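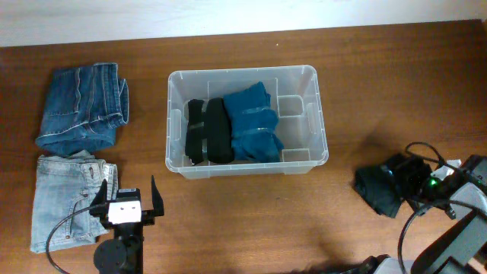

Marras puts its two-armed laundry packer on sale, and asks customers to lower their expectations about socks

OLLDALE, October 23, 2023 – Marras, the small firm that has spent longer than it likes to admit teaching machines to handle trousers, today opened orders for the Bresard, a pair of tabletop robot arms that put folded clothes into storage bins.

The Bresard is sold to people who pack clothes for a living: hire wardrobes, charity sorting rooms, school uniform shops and storage firms. It works at an ordinary table with clear plastic bins. Jeans go in. Jumpers go in. Black garments, which the firm's engineers have come to regard as a personal enemy, also go in, though the arms take a little longer over them.

"A folded pair of jeans is a brick with opinions," said Lino Farina, founder of Marras. "It looks as if it will behave, and then you pick it up by the wrong edge and you have a leg in each direction. We have had several years of legs in each direction. We think we are now through the worst of it."

What the customer gets

The standard kit contains two arms, their grippers and cables, a controller, clamps and a printed manual of 73 pages, of which Marras would be grateful if buyers read the first four. Each arm can hold, press or lift, and the two share the job between them. Clothes are stood upright in the bin, side by side, so that whoever opens it later can see what is there without digging.

Setting up takes an afternoon. The operator shows the arms each kind of garment by guiding a matching pair of hand controls, and the system learns from the demonstrations. Marras recommends 50 for each kind of garment. Customers in the trial who tried to get away with fewer were, in the firm's words, "given the results they had paid for".

What it does not do

The Bresard does not fold. Marras has been asked about this at every trade show it has attended and has now put the answer on the box. Clothes must arrive folded, by a person or by some other machine, and reasonably flat. It does not iron, sort by size, remove hangers or find the other sock. Socks are not supported in this version. Tights are not supported in any version presently imagined.

It is also slower than a practised human being. Gualtiero Fabbri, who runs the packing floor at the hire wardrobe Lunden, where the kit has been on trial since April, raced it in the first week and won while eating a sandwich.

"I beat it easily," said Mr Fabbri. "I beat it again after lunch. By about half past four I had lost interest in beating it, and it was still going at exactly the same speed. That was when I started to see the point."

Lunden has ordered a second kit for its costume store. The staff there have asked that it be kept away from anything with sequins, and Marras agrees with them.

Price and support

The Bresard kit costs £2,000 a month on a one-year rental, including repairs and replacement gripper fingers. Outright purchase is available on request. The first 100 customers will also receive a day's training on site from Polyxeni Gavalas, head of support, who will bring her own jeans.

"People worry they'll break it," said Ms Gavalas. "They usually don't. The commonest call we get is that the arms have stopped, and the commonest cause is that someone has put a mug of tea where the bin goes. The arms wait. They will wait for as long as you like. Move the mug."

A version for deeper bins is planned. Marras has given no date for it, having given a date for this one.

About Marras

Marras designs and builds handling equipment for clothing and soft goods. It is based in Olldale, above a shop that sells curtains, and has never been asked to pack any.

Press contact: Raffaele Ferraro, Marras press office, Olldale. Demonstrations can be booked through the same office. Visitors may bring their own clothes, clean and folded.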